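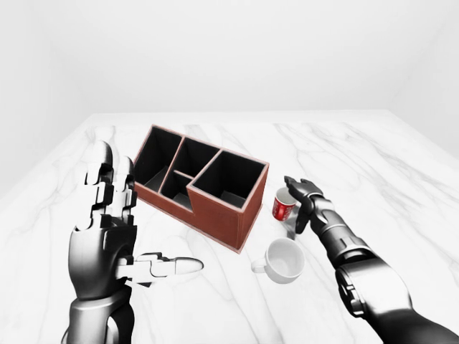

**Call for participants: hand and controller comparison, Wasgate**

Dadix is looking for people to take part in a comparison of robot hands and the controllers used to drive them. The sessions start in August and run for as long as it takes to fill the places. You don't need any background in robotics. We do want a few people who have one, and there is a separate group for them, described further down.

The study is run by the manipulation group at Dadix. Konrad Ostrowski is in charge of it and reads all the applications himself.

## What we are comparing

Two five-fingered hands, which we call the Thambiah and the Josier. The Thambiah hand has more driven joints and is slower to close. The Josier hand has fewer, and several of its finger joints are coupled, so when one bends the next one follows. On paper the Thambiah can do more. Our own operators keep picking the Josier when they're given a choice, and we would like to know if that holds for people who haven't used either.

Each hand will be driven with 2 controllers:

- a pair of gloves that read the position of your fingers
- a pair of handheld grips with a trigger, a thumbstick and three preset grasps

Every participant tries both controllers with both hands. The order is drawn for you before you arrive, so please don't ask for a particular one first.

## What you will do

All of the work is in simulation. You sit in a chair with a headset on and control a two-armed robot at a tabletop, seen from the robot's side of the table. The table holds ordinary things: a desk organizer with four compartments, a paper cup, a mug and so on. You are given a short instruction, such as "put the red cup in the largest compartment," and you carry it out however you like. There is a time limit on each try. When it runs out the table resets and you go on to the next one.

Some tasks use one arm and some use both. The two-arm tasks are mostly of the hold-and-place kind, where one hand steadies the organizer while the other does the moving. A few ask you to stand a tipped cup upright or pick up a mug by the handle, which is harder than it sounds with a thumb that only swings one way.

We record the joint positions of the arms and hands, the controller input, the simulated contacts and the rendered view. We don't record your face. Your voice is recorded only in the last part, where you are asked to talk through what you found easy or hard, and you can type your answers if you would like that better.

## Time

A full session is 92 minutes, made up as follows:

| Part | Minutes |
|---|---|
| Consent form, headset and glove fitting | 12 |
| Practice with both controllers | 10 |
| First hand, both controllers | 25 |
| Break | 10 |
| Second hand, both controllers | 25 |
| Questions and payment form | 10 |

You can take the headset off at any time between tries. If you stop early you are still paid for the session.

We ask everyone to come for one full session. A smaller number will be invited back for a second, to see how much they remember. Coming back is optional and is paid at the same rate.

## Who can take part

You should:

- be 18 or older
- have normal or corrected vision (glasses are fine, the headset fits over most frames)
- be able to move all the fingers of both hands without pain
- be comfortable reading instructions in English

Left-handed people are very welcome. We had too few in the pilot and couldn't say anything useful about them.

Please don't apply if you get motion sick in a headset or have been told by a doctor to avoid flashing or moving displays. The view is steady and the robot's base doesn't move, but 25 minutes is a long stretch for anyone who is prone to it. If you aren't sure, write and ask, and we can set up a short trial before you commit.

The gloves come in three sizes. The smallest is still loose on very small hands – if you usually wear a child's glove, tell us and we will check the fit first.

## Experienced group

We also have places for people who have teleoperated a robot arm or hand before, in simulation or on hardware. The tasks are the same, with one extra block in which you may change the controller settings: finger gain, smoothing, wrist offset, and how far the arm moves for a given movement of yours. We keep a log of what you change and in what order. This block adds half an hour and comes after the second hand.

In your application, tell us which systems you have used and for how long. A line or two is enough. We don't need a résumé.

## Where

Sessions are held at the Dadix building in Wasgate, second floor. There is an elevator. Parking behind the building is free for visitors, and the bicycle rack is by the loading door. Start times are 9:00 a.m., 11:00 a.m., 2:00 p.m. and 4:30 p.m. Please come ten minutes early and ring the bell marked Dadix – the front door stays locked.

Long nails and large rings get in the way of the gloves. Rings can go in a locker during the session.

## Payment

You are paid $60 for a full session, and $85 for the longer session in the experienced group. Payment is by bank transfer, normally within two weeks. Travel isn't paid separately.

Your pay doesn't depend on how well you do. Dropped cups and missed compartments are part of the data, and a hand that most people fail with is something we need to know about.

## What happens to the recordings

Recordings are stored under a participant number. The list linking numbers to names is kept apart from them and deleted when payments are finished. Until then you can ask to have your data removed, and we will remove it without asking for a reason. Afterward we can no longer tell whose is whose.

The motion data may be used to train and test automatic controllers for the same two hands. The consent form has a separate box for this. You can leave it unchecked and still take part.

## How to apply

Fill in the form at the Dadix front desk or ask for it by mail, attention Konrad Ostrowski. Include:

- your name and how to reach you
- which hand you write with
- glove size, if you know it
- the start times that suit you
- any experience with teleoperation, or "none"

You will get an answer either way. Accepted participants receive the consent form in advance so there is time to read it at home. If you need to move your session, let us know by noon the day before and we will offer the place to someone on the waiting list.

Current Dadix employees and people who took part in the pilot can't apply for this round. Family members of employees can.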